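4.2 Steamer task: lid and buns

Of the kitchen chores in our set this is the one people ask about first, so it gets its own section. The chore as written on the task card: take the glass lid off the steamer, move the buns to the plate, put the lid back. A person does it without thinking. Two arms, one with a multi-fingered hand for the lid, one with a parallel-jaw gripper for the buns. Same controller as in 4.1, no retuning between tasks.

We ran 200 trials at the Drandau site. Start condition was always lid on, plate to the right of the steamer. Trials were stopped by hand if an arm pushed the cooker toward the table edge. Time limit was long, on purpose. We wanted to know whether the chore gets done at all, speed comes later (Section 6).

Scoring is per step and not per trial. A trial where the lid comes off, three buns are moved and the fourth is squashed still tells us something, and the all-or-nothing score used on the Parnoseck benchmark hides it. We report both.

The lid is harder than the buns. This was not what we expected going in. Glass and a thin metal rim give the depth sensor very little to work with, and the fingers have to close on an edge the model has mostly guessed at. Fig. 7 shows the wrist view and the full setup, lid on in the first and lid held by the left hand in the second.
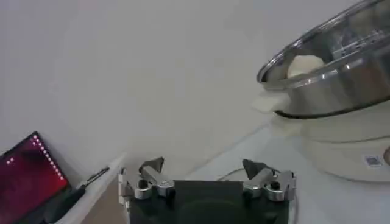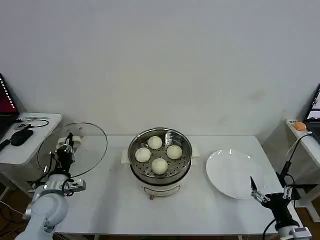
Can a two-armed robot be left alone to unload a steamer in a home kitchen yet? Our answer is that it can't be left alone, though with a person in the room to step in it gets through the chore often enough to be worth testing further.

The longer version. Most of the lost trials went wrong in the first few seconds of lid contact. Either the grip landed too high on the rim and the lid tipped, or it landed right and then slid as the arm lifted. Once the lid was clear the rest of the trial was usualy fine. Bun failures were a different kind: too much squeeze, or a bun stuck to the one next to it so both came up. Neither shows up in simulation, where our buns were rigid balls. Known problem, not fixed for this paper.

Steam. We ran every trial cold. A real steamer fogs the lid from inside and puts a wet cloud between the camera and the food, and we have no numbers for that. The Krajčí group reports trouble with fog on a pot-stirring task and we'd expect worse here. Readers should take our results as an upper bound.

Training data for this task was 831 demonstrations, all teleoperated, all with the same model of cooker. A second cooker with a taller pot was tried for 12 trials only. Lid removal failed in 11 of them. Too few to say much but it points the same way as the Resier results in Section 4.1: the policy has learned this lid, at this height, and not lids in general.

Compared with shop-floor picking the gap is mostly about fixtures. On a line the part sits in a tray that somebody designed for the gripper. Buns go where they go. We tried a light version of the same idea, a strip of tape on the table marking where the base should stand, and it cut the number of bumped cookers but did nothing for the lid grip. Placement error of the cooker is therefor not the main cause.

Putting the lid back was scored seperately. Seating it needs the rim to drop into the pot all the way around, and the policy has no sense of when that has happened. It lets go once the hand reaches the trained height. A force check at the wrist would be the obvious thing to add next, and we return to it in Section 5.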